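Notes for the Bustoreo talk, second half (after the coffee, so keep it lively)

Say hello again, check the back row can hear me.

Right, codes. I always start with the two-labels story. We had one batch at Tullela where the carton code and the bottle code came from different number lists, and I spent a whole evening with a scanner finding out which 526 cartons were wrong. Pause here, people usually groan!

Then the main bit: one code per bottle, printed on the line, and linked to its carton before the carton is taped. Do it afterwards and you're guessing. Mention that Edet runs up to 200 bottles a minute, so a slow database will hurt you long before the printer does.

Slide 13, diverted stock. Sason found theirs in March when a shop two regions away scanned a code that should never have been there (don't name the shop). Leave 20 seconds for them to read the map.

Finish on reprints. Void the old number, always, even if the label's in the bin.

Questions.

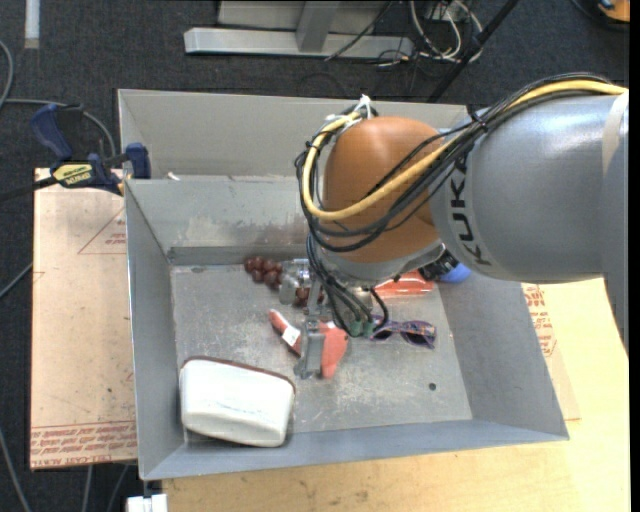
Damilola Okafor asked whether a voided number could ever go back into the pool, as theirs are running short.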